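**Brumis wrist-camera kit, after one semester in a student robotics club**

Our club's project is a desk-tidying arm. It is supposed to look at a messy desk, pick out things a person would put away, and put them away. Shabnam Hashmi found the Brumis kit in July, the club paid 276 dollars for it, and I was the one who said we should wait. I'm writing this mostly for other clubs who are looking at the same product page.

What you get is a small camera that bolts on near the gripper, a bracket, a cable that is too short, and a license for the Filto labeling software. The bracket is good. I'll say that first because I don't have much else nice to say until further down.

The page says "ready for real-world clutter." I don't know whose clutter they had in mind. Their demo uses colored blocks on a white mat, and on a white mat it works fine. We don't tidy white mats. Our test desks have a mouse or two, a keyboard, a tall tumbler standing in the way of things, papers, and white cables looped through a gray plastic organizer.

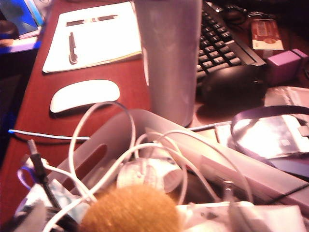

Filto's auto-label tool is where the money is supposed to go, and it is weak on anything thin. Cords are the worst. It either skips them or lumps a whole tangle into one blob, so the arm has nothing sensible to grab. Pens on notepads are hit and miss. A shiny surface under our lamp confuses it too, and the only advice in the manual is to "adjust lighting."

We ran 80 pickup attempts on cluttered desks before the Tristow meet. The arm got 37 of them. Beryl Marsden, our adviser, thinks that's decent for a first semester. I think we'd have done as well with the old overhead camera, and I'd like to see somebody test the two side by side before we spend more.

Other complaints:

- The cable snags when the wrist turns past halfway. We bought a longer one.
- Export is slow and crashed on us twice.
- Support answered one email out of three.

In fairness, the close-up view does help in the last few inches. Once the gripper is over a mouse or a small box, it lines up better than it used to. The newer members also learned to label by hand, which they'd have dodged otherwise.

2 stars out of five. If your event uses blocks, add one. The Cropper kit costs less and comes without software, and I'd try that first.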